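Kivetti Members' Forum > Buildings and Fit-out > Equipment and Storage

Laying out and folding soft caps and hard hats at the gallery tables
Print this page | E-mail to a colleague | 14 shares | 6 comments

Posted by E_Dressler
Members are advised that the draft procedure for the care and storage of headwear at Clirusholm is open for comment. The procedure covers the white hard hats and the soft fabric caps used on site walks. At present both are laid out on the round tables in the long gallery, and both are returned to the same shelf afterwards. The result is that caps are found crushed beneath helmets, and the helmets come back with scuffs on the crown.

The draft proposes that one round table be set aside for headwear and that nothing else be placed on it while sorting is under way. The dark red tables are preferred, as pale helmets and grey caps are easy to see against them.

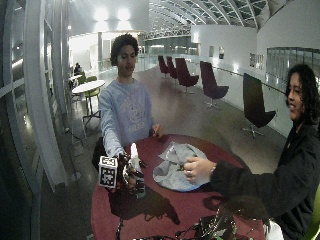
It is also proposed that caps be folded once only and stored in a separate drawer of the Sinau cabinet. Comments are invited on the folding method, the shelf depth (currently 500 mm) and the question of whether helmets should be stored crown up or crown down.

Eckhard Dreßler
Site Services

Posted by northgallery
I support the draft in general. On the question of crown up or crown down, I would ask that we settle on crown up. A helmet resting on its crown will rock on a hard shelf, and the raised ribs take all of the wear. We had 7 helmets set aside in March for marks on the ribs, and every one of them had been stored upside down.

The ribs also hold dust. A soft cloth should be drawn along each groove in the direction it runs, and the brim wiped last. Members who have only looked at these helmets from across a table may not appreciate how pronounced the ribs are.
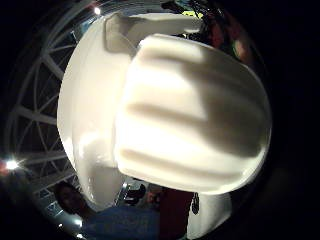 White hard hat, with the raised ribs on the crown and the curve of the brim.

Posted by Tolland_R
With respect, I do not agree that crown up is the better choice. When helmets are stored crown up, people stack them, whatever the sign says. The brims then press against one another and the inner harness of the upper helmet is pushed out of adjustment. Crown down on a padded shelf avoids this. I accept that the present shelf is not padded – that should be corrected first.

I would also question the need for a table reserved for headwear. The gallery is a shared space, with lounge chairs along one side, and people sit there with laptops. Removing a table from general use for a task that takes a few minutes seems excessive.

Posted by M.Ferrand
I have no firm view on the helmets. My concern is the caps. The draft says "folded once" and gives no method, so each person will do something different. The following has served us well at the Bortolotti building for some years and could be adopted without change.

1. Place the cap on the table with the open rim facing you. If it is bunched, do not pull at the crown. Take hold of the edge of the fabric and shake it out gently.

2. Check the inside for pins, hair ties and folded paper. A slouchy knit or cotton cap will hide small items in its creases. 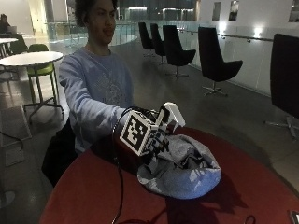 3. Smooth the crown flat from the rim upwards with an open hand, so that the loose fabric falls to the back.

4. Fold once, rim to crown. A second fold leaves a hard crease in the heavier caps and should be avoided.

5. Place in the drawer with the fold towards the front. No more than 6 caps should be kept in one pile.

Mottled greys should be sorted by size label only. The shades are too close to be told apart under the evening lights, and we have had sets mixed up for that reason.

Posted by northgallery
I thank M.Ferrand for the method and would be content to see it attached to the procedure as written. Step 2 is particularly welcome.

In response to Tolland_R, stacking is a matter of supervision and should not decide the storage position. A padded shelf would need cleaning in its own right, and padding with deep folds gathers dust exactly where it meets a smooth surface. Anyone who has tried to clean along such a join will know that a wide brush does not reach it. 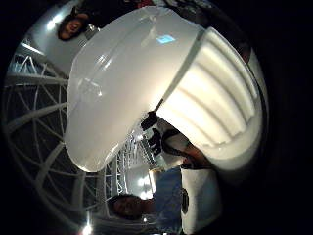
Smooth white shell beside a ribbed section; the join between them shows as a thin dark line.

Posted by Tolland_R
A narrow brush would reach it. I maintain my position on the padding, but I am willing to accept crown up for a trial period if the shelf spacing is altered so that stacking is impossible. The Sinau cabinet has movable shelves and this would require only 2 extra brackets.

Posted by E_Dressler
The comments are noted with thanks. The revised draft will provide for crown up storage on closely spaced shelves, on a trial basis, and the folding method from M.Ferrand will be attached. The reserved table will remain in the draft, but only while sorting is taking place; it will otherwise be available to all users of the gallery. The matter of padding is left open and members may continue to comment in this thread.

Comments close May 18, 2026.

Contact the moderators | Copyright Kivetti Members' Forum | Back to top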